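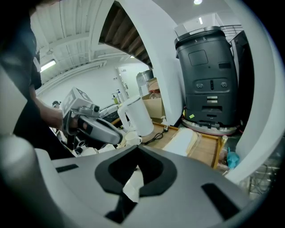

August, 4.40 pm. Tea corner, continued from the page with the coffee ring on it.

Good afternoon on the kettle! I've finally got some numbers I like, and a method that somebody else could repeat without me standing over them. Writing it all down before I forget which jug was which.

Background for anyone who missed the last two entries. We want a proper hot drinks station at the back of the workshop for the Forkport open days, one that a visitor can use without asking, and one that doesn't trip the circuit or leave a puddle under everything. The white electric kettle is the one we're keeping. I tried the Fedositz as well (bigger, flash handle, very slow pour) and it's gone back on the shelf. The white one has a curved handle you can get a whole hand through, and it sits nicely on the wooden table. Small white cup goes beside the base. I like that pairing more than I expected to - you see the cup, you see the kettle, you know what to do.

Boil times, lid shut, water straight from the cold tap:

300 mL: quick, well under the time it takes to find the tea
Half full: fine
Full to the line: fine, but spits a little at the spout if you lift it the second it clicks off

I ran 8 boils this afternoon and threw out the first one as it still had a bit of descaler whiff. Stopwatch readings are in the spreadsheet under "kettle, white". They agree with one another far better than last week's lot, and I put that down to measuring the water with the good jug and not the one with the faded markings. Please, everyone, let's retire that faded jug. I'm happy to turn it into a pen holder.

Pour test. Really pleased with this one. Small cup, empty, set beside the base, pour to a finger below the rim, look for drips on the tabletop. 19 pours all up. Drips on two, both when I was chatting. If the cup is on the handle side you end up twisting your wrist and the stream wanders, so: cup on the spout side, handle pointing at the person. I'd like that marked on the table with tape. Two short bits will do, nothing fancy.

The small cup is a good size for tasting and a mean size for an actual cuppa. For open days I'd put out a stack of the small ones for the herbal samples and keep the mugs in the cupboard for us.

Cord. Still the weak spot. The black one with the small plug was coiled up on the table to the right of the kettle and it looks tidy enough, but a coil on a tabletop becomes a nest by lunchtime. Options I thought of while wiping down:

- hook under the table edge
- a bit of velcro strap, colour doesn't matter
- shallow tray, cord lives in tray

I favour the hook. The table has that raised wooden edge, so anything clipped on needs a deep enough jaw to get over it. The Zendlow clips in the drawer are too shallow, I tried. There may be longer ones in the Erraji order that hasn't been unpacked yet. Will check.

About that raised edge. I've gone back and forth on it and I've decided I'm a fan. Spilled a deliberate 40 mL near the right-hand side and it pooled along the timber instead of going over. It's a pain to wipe into the corner, though. A folded cloth does it better than a sponge. If we oil the table before the open days I reckon the edge will be the first place to go grey, so give it a second coat.

Things to shift before anyone lays the table for real:

The white plastic bag. It spent the afternoon flat on the right part of the table and I kept putting things down on top of it. Fold it and put it with the others.

Cardboard box on the counter behind the kettle. Wants a new home. Steam goes up and back, and cardboard behind a kettle gets soft over a season. I'd slide the box well along, or empty it and flatten it for recycling.

Stainless steel container next to it can stay. It doesn't mind steam and it'd be brilliant for teaspoons, if we can agree to stop using it for everything else.

Clear plastic bottle: label it or lose it. Same goes for the two bottles with the coloured caps further back on the left. I know cap colours mean something to whoever put them there, but a visitor looking for cordial is going to have a go at anything that's near a kettle. Marker pen, big letters, done.

The dark countertop to the left is a lovely surface and it's carrying far too many bits and pieces. If we cleared even an arm's length of it we'd have a landing spot for the milk and the biscuit tin, and the table could be left for pouring only. That's my favourite idea of the day. Pour on the wood, everything else on the dark bench. People would queue in the right direction by themselves!

One thing I haven't sorted is where used cups go. A tub on the floor is a shin hazard. A tub on the bench eats the space I've just claimed. Suggestions below this line please, in pencil.

Tasting notes, very unofficial: peppermint holds up in the small cup, lemon one goes bitter if you leave the bag in, the plain black is plain black tea and wonderful.

To do:
check Erraji box for long clips
tape marks for cup and handle
labels on bottles
clear an arm's length of the dark bench
second descale, half strength, then rinse three times and actually smell it
find timber oil (was with the Forkport paint tins?)
price a second kettle the same as the white one, so there's one boiling while the other pours

Next session I'll do the same pours with somebody who hasn't read this page, and keep my mouth shut while they do it. Kettle is emptied and unplugged, lid left up to dry.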